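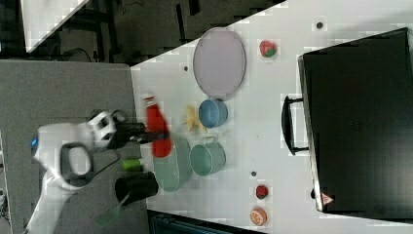
Figure 1. Vellon cell, arm holding the red bottle over the green plate.

**Fenon Assistive Manipulation Project: progress report to MacDonald, November**

**1. Status**

Work on tabletop tidying continued through the period. Of 254 scheduled pick-and-place runs, 237 were completed. The remainder were cancelled after the grip-force fault described in section 2. The placement work package is now two weeks behind program. No one was injured and no claim for additional funds is made in this report.

**2. Fault summary**

The fault is an intermittent failure of the gripper to limit closing force. The controller is configured to stop closing when motor current reaches a set threshold. In the faulty condition the current reading freezes at its last valid value, the threshold is never reached, and the fingers continue to close until the position limit is met. The arm reports a normal grasp throughout.

Rigid items tolerate this poorly. The first confirmed occurrence cracked a plastic cup at the rim. Soft items conceal the fault, as the fabric compresses and there is no audible or visible sign of excess load. Logs were therefore reviewed for all runs with textile objects, including those previously recorded as successful.
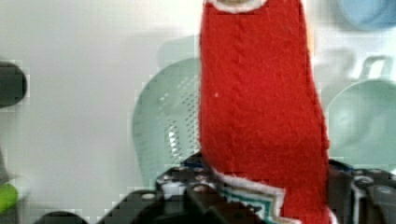
Posness replied that the frozen value was consistent with dropped packets on the gripper bus and asked whether the cable had been re-terminated since commissioning. It had not. Posness also advised against relying on the position limit as a backstop, as it was set for the supplier's own test block and had never been validated for other loads.

**3. Investigation**

The controller logs were searched for any interval in which the current value remained identical over consecutive samples while the fingers were moving. This gave 151 intervals, most of them too short to affect the grasp. The longer ones were grouped in runs where the wrist had rotated past 90 degrees immediately before closing.

A bench test was then carried out with the gripper removed from the arm. The cable was flexed by hand near the wrist connector while the fingers cycled. Packet loss was reproduced on the second attempt. With a replacement cable fitted, 1000 cycles were completed without loss. The original cable has been tagged and retained.

The object set was left unchanged for the repeat runs so that results could be compared directly with the earlier data.

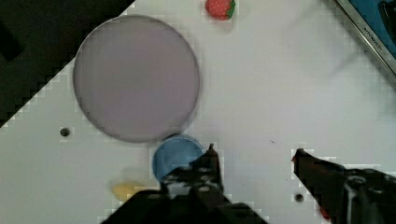

Open-gripper approach moves were not affected. The fault requires the fingers to be closing, and the logs show no loss of position feedback in any run. Collision detection on the arm itself uses separate joint sensors and operated correctly when tested on Friday.

**4. Corrective action**

- Gripper cable replaced. Completed.
- Watchdog added: closing stops if the current value is unchanged for five samples. Completed, tested on the bench only.
- Position limit to be set per object class. In progress.
- Cable routing at the wrist to be revised to reduce bending at the connector. Awaiting a bracket from Posness.

Until the watchdog has been verified on the arm, closing speed is held at half the programmed value and hands are to stay outside the marked work area while the arm is enabled.

**5. Effect on program**

The reduced speed lengthens each run but does not alter the test plan. Cancelled runs will be repeated next month. Runs with longer frozen intervals have been withdrawn from the grasp success figures, and a corrected table will be issued with the next report.
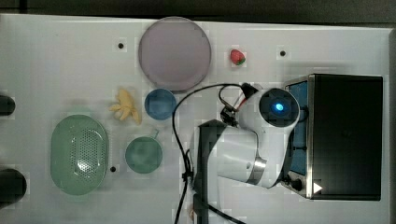
Figure 2. Overhead view of the Vellon cell showing the arm and gripper cable.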